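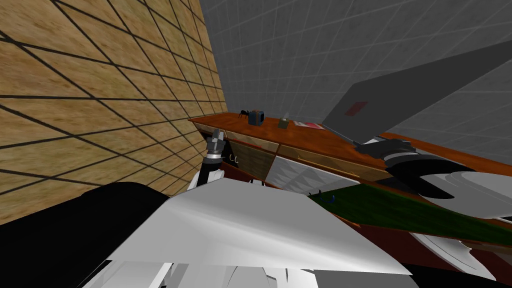 Simulation view from the two-arm counter unit, both grippers at the front of the counter.

Alva Two-Arm Counter Unit
Made by Corkcombe

Alva is a two-arm robot for repetitive counter work: putting small items away, clearing surfaces, opening and closing drawers. It is built for back rooms, service desks and small stock areas where people now do these jobs between other tasks.

Each new job is set up in simulation first, using the Climaso planning software. Your staff can look at the planned layout and ask for changes before the unit arrives. Counter height, drawer positions and the reach of each arm are settled at this stage.

What changes for your staff

Putting away and clearing move to the robot. People still decide where things go, handle anything fragile, and deal with items Alva does not recognize. Those items are left on the counter and listed on the screen for the next person on shift.

Expect one or two people per shift to take on new duties — starting the unit, checking the list, and cleaning the gripper pads. Training takes 6 hours and is held at your site. No programming is needed. Most sites keep the same number of people and change who does what, so we ask that the staff who work the counter attend the planning meeting.

Alva does not work alongside a person at the same section of counter. When someone steps into the marked floor area, both arms stop and stay stopped until the restart button is pressed.

Specifications

Arms: 2
Grippers: ridged fingers, replaceable pads
Weight: 231 lb
Stored item locations: up to 400
Power: standard wall outlet
Software: Climaso, included
Controls: touch screen, restart button, two emergency stops

Options

Utulard rolling base — lets one unit serve more than one counter. The base locks before the arms will move.
Spare gripper pads, sold in pairs.
Second touch screen for a supervisor's desk.

Ordering

Send a floor plan and a list of the items you handle with your quote request. Drawer fronts with unusual handles should be noted on the form.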